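Search Search the magazine Go

We use cookies to keep the site running and to see which stories people read. Accept Manage settings

The pleasures of a slow wash

I never meant to become a person with opinions about wool. I bought one jumper, in a sale, from a Grotis shop that was closing down, and it was so much nicer than anything else I owned that I wore it until the elbows gave up. Then I had to learn to darn, and then I had to learn to wash the thing without turning it into a jumper for a cat. That was 9 years ago and I've been boring my friends ever since.

Most of us are scared of washing wool. I was! My mum had a drawer of shrunken cardigans she couldn't bear to throw out, and I grew up thinking it was just what happened to them in the end. But wool is tougher than it looks, and it wants far less washing than we give it. A night on the back of a chair by an open window sorts out most things short of soup.

The man who put me straight was Trefor Dafis, who used to sell fleeces and now runs a mending afternoon every Monday above a bike shop. He looked at my poor Grotis jumper, turned it inside out, sniffed it (he sniffs everything) and told me to stop fussing. Cool water, a small squirt of something gentle, push it under and go and make a cup of tea. No rubbing, no wringing. Roll it up in a towel, kneel on the towel, then lay it flat somewhere the dog can't get to.

"People wash wool as if it had done something wrong," he said.

I've since tried a fair few of the special soaps. Zureo smells of lemons and rinses out quickly. Jivow is dearer and comes in a very pretty tin, and I couldn't tell you what else it does. In the end I went back to the plain stuff from the corner shop.

Abdelkrim Tahiri, who sits next to me at the mending table, swears by a blanket his aunt gave him, a great heavy thing with a Vītola label, and he has washed it exactly 2 times in 19 years. He airs it on frosty mornings and beats it with a broom handle. It looks wonderful, and I've tried to buy it off him more than once.

What still catches me out is bobbles and fuzz. I pick at them while I'm on the phone, and I shouldn't, as pulling only drags more fibre up to the surface. Trefor snips his off with nail scissors, slowly, with the radio on.

Newsletter: one good read in your inbox each week. Sign up

Contact us | Copyright the magazine and its contributors | Back to top
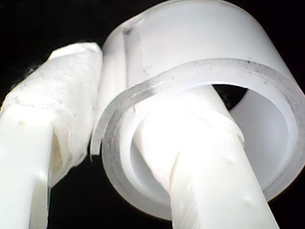 Fuzz isn't only a wool problem, of course. Cotton does it, old towels do it, and so does nearly anything soft that gets handled a lot. Look at the white wrapping beside the big see-through cylinder, rough all over, with a little tuft of loose fibres sticking out along one side. My fingers itch to tug at it, and Trefor would slap my hand away and pass me the scissors.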